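### 4.2 The Dining Room Task

The course asks each student team to write a controller that finds a named object in a simulated apartment and gets hold of it. Teams receive a floor plan, a wrapper library called Moso, and a deadline in May. The wrapper was written by an earlier class, which explains the variable names.

We picked the dining room for the graded runs after the kitchen proved too easy and the hallway too dull. The target is a mug. The other items come from the Virág object set, drawn at random, and the random draw has no opinion about where a bicycle belongs.

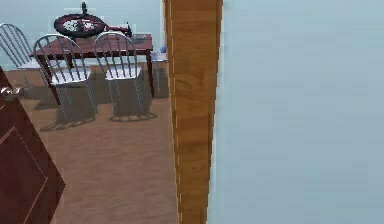
Every team began by treating the doorway as a solved problem. Of the 552 runs logged over the term, 40 ended before the controller had issued a single command to the arm. Team Avell spent two weeks tuning its grasp planner and then found that its base planner had the door recorded as a wall - a fair reading of the map file, as it happens, and one we have since corrected.

Runs that reached the table were scored on the grasp alone. A grasp counted if the fingers closed on the mug and stayed closed until the timer ran out. We did not ask for the mug to be upright. An early draft of the rubric did, and the Trirnow team argued in up to 2 pages of single-spaced text that "upright" had never been defined. We dropped the requirement, partly on the merits and partly to stop the memo from growing.
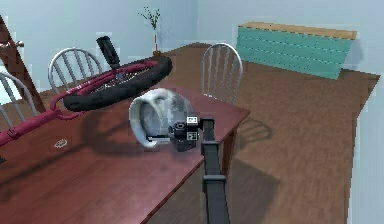 **Figure 2.** Gripper closed on the tipped mug at the dining table, with the bicycle on the same tabletop.

Large objects near the target changed how teams planned their approach. Most padded every obstacle with a generous safety margin, and with a bicycle on the table the margins left very little table. Students then shrank the padding by hand until something moved, a method their reports call "adaptive."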